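Kapitel 4
Holz lebt weiter: Quellen, Schwinden und Verziehen

Mein erster selbst gebauter Tisch war im August fertig, und im Winter hatte er einen Riss, in den ich eine Münze stecken konnte. Ich war ziemlich beleidigt! Dabei hatte das Holz alles richtig gemacht und ich eben nicht: Ich hatte die Platte rundum fest mit der Zarge verschraubt, und als die Heizung lief, wollte sie schmaler werden und durfte nicht.

Damit sind wir mitten im Thema. Holz nimmt Feuchtigkeit aus der Luft auf und gibt sie wieder ab, ein Möbelleben lang. Längs zur Faser passiert dabei fast nichts, quer dazu eine ganze Menge, und tangential (also entlang der Jahrringe) mehr als radial. Wer das einmal begriffen hat, schaut jede Tischplatte anders an.

Meine frühere Werkstattkollegin Lizeth Mosquera hat mir das mit einem Brett von 500 mm Breite und einem Bleistift beigebracht. Breite anzeichnen, Brett in den Heizungskeller, später nachmessen. Probiert das bitte selbst aus, Aufgabe 2 am Kapitelende führt euch durch.
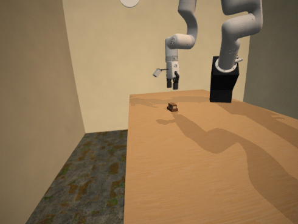

Abb. 4.1: Langer Tisch aus hellbraunem Holz, auf der Platte ein kleiner brauner Block (Computergrafik).

Im nächsten Abschnitt rechnen wir aus, wie viel Luft eine Platte braucht. Danach kommen Nutklötze und Gratleisten dran, und ja, auch mein gerissener Tisch taucht noch einmal auf.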